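Urumum Forums > Home Office > Desks and Worktops

Topic: Cables on a desk with a raised section, through the hole or down the back?

sandhillkate
Member
Friday, 7:52 pm

I have a matte beige-gray desktop with a dark raised section at the back. The left part is open underneath and you can see through to the wall. Two cables run on that side, a heavier black one and a thin gray one. The gray one runs over the part of the desk where I write, and I catch it with my sleeve several times a day.

There's a hole in the top further right, past the partition. My question is whether to send both cables over to the hole or leave them on the left and pull them tight against the side panel. I'd like to avoid drilling.

Model is a Bravdale, bought used, no paperwork with it.

olditchfield
Moderator
Posts: 2,398

Which side is your outlet on? That decides most of it. Also how thick is the top, and is there a gap between the back edge and the wall? Photos would help.

sandhillkate
Member

Outlet is on the left, low down. Top is an inch thick. The gap is just big enough for a plug to pass if you turn it sideways. I wrote my measurements on a piece of paper and of course can't find it now, so the inch is from memory.

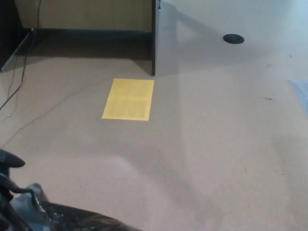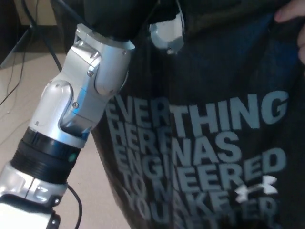

The black cable is for power and I can't make it any shorter. The gray one is only a charger lead. I've tried tape and it left a mark that took a week of wiping to get off, so no tape please.

olditchfield
Moderator

With the outlet on the left I'd leave everything on the left. Bringing power across to a hole on the right and then back again under the top uses up cable for no gain. Put two screw-in clips on the underside of the raised section, one near the side panel and one at the back, and let the black cable drop straight down the gap.

The gray one can go up instead of across. Clip it along the underside of the raised part and bring it down only where you use it.

tkwu_desks
Member

I disagree. The hole is there for a reason and the desk looks better when you use it. Open space under a shelf collects dust and dangling cable, and you end up never wiping back there. Get a longer extension cord, mount a power strip under the top next to the hole, and plug everything in there. One cord goes to the wall. That's how mine is set up and I haven't touched it since August.

– Tsz-kin Wu

olditchfield
Moderator

That works if she wants to buy a strip and a tray. She asked about two cables.

tkwu_desks
Member

It's two cables today. Everybody in this section starts with two cables.

dewanti_l
Member

I have a desk with the same kind of layout and did it both ways, so here is what I found.

Left side with clips: took ten minutes. The adhesive clips fell off within a month because the underside was slightly rough. The screw-in ones held. Use short screws and check the depth first, I came very close to going through.

Right side through the hole with a strip: took most of a morning, mainly because I was lying on the floor under a desk. It looks tidier. But I lost knee room on that side and I kept hitting the tray when I moved my chair in. I took it out again.

One thing for the charger lead – a weighted cable holder, the kind that just sits on the surface. No tape, no screws. I keep mine right up against the edge of the raised part so it stays out of the writing area.

Dewanti Latuheru

sandhillkate
Member

Thank you, the knee room is a good point, I'm tall and already short of space on the right. How heavy is the weighted holder? The surface is smooth and I'm worried it will slide.

dewanti_l
Member

Mine is a Tessier and it has a rubber base. It slides a little if you yank the cable. I can write all afternoon without moving it.

papercut_ron
Member

Be careful with rubber on a matte finish. I had a rubber-footed lamp on a light desk and it left four yellowish rings. Put a bit of felt under it.

olditchfield
Moderator

Felt will make it slide. Cork would be better.

papercut_ron
Member

Cork is fine too.

sandhillkate
Member

Ordered the screw-in clips and the weighted holder. I have cork left over from a bulletin board. The hole can stay empty for now.

tkwu_desks
Member

At least put a cover in it so your pens don't fall through. Measure across the hole before you order, the covers come in 3 sizes and they look the same in the listing.

sandhillkate
Member

Will do. Does the size on the listing mean the lip or the part that goes in?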